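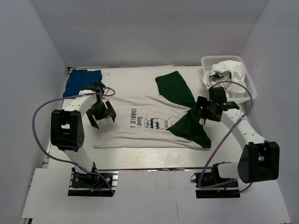 Feira de trocas de roupa volta em maio e quer chegar às 1.000 peças

Quem ficou de fora da última edição já pode começar a abrir gavetas: a feira de trocas da Nunudska está de volta em maio, no pavilhão da antiga fábrica, e desta vez dura um fim de semana inteiro! A confirmação chegou na sexta-feira, 24 de janeiro, com as inscrições para as bancas a abrirem no mesmo dia.

O funcionamento continua simples. Cada pessoa entrega até 23 peças lavadas e em bom estado, recebe uma senha por cada uma e troca as senhas pelo que lhe apetecer. Uma camisola vale o mesmo que um casaco (houve quem torcesse o nariz a isto no primeiro ano, mas a regra ficou e ainda bem). As crianças com menos de 4 anos têm um cantinho próprio, com roupa arrumada por tamanhos, e ali nem são precisas senhas.

"No ano passado, ao meio-dia de domingo, já quase não havia cabides livres, e as pessoas continuavam a chegar com sacos", conta Kirsty Goodwin, da organização. A meta para esta edição são as 1.000 peças trocadas, e o ambiente das últimas semanas faz acreditar que é bem possível.

A grande novidade é a oficina de arranjos da Udex, que vai ter máquinas de costura ligadas nos dois dias. Cherry Mae Marquez ensina a subir bainhas e a virar colarinhos gastos, e Elis Wogan fica com a parte mais concorrida: transformar t-shirts velhas em sacos de compras, almofadas e até mantas de retalhos. Quem tem em casa aquela t-shirt do festival que já não serve mas que custa deitar fora, é de a levar! Há 70 lugares na oficina, divididos por várias sessões, e a inscrição é gratuita.

No sábado à tarde, Lilibeth Tagle fala sobre tingimento com cascas de cebola e folhas de nogueira, com panelas ao lume e tudo. Leve roupa que possa sujar, porque a conversa costuma acabar com toda a gente de mangas arregaçadas.

As inscrições para bancas e oficinas fazem-se ao balcão da papelaria Editz, no horário normal da loja. A entrada na feira é livre. Roupa interior, fatos de banho e calçado ficam de fora, como de costume, e o que sobrar no domingo segue para a loja solidária do bairro.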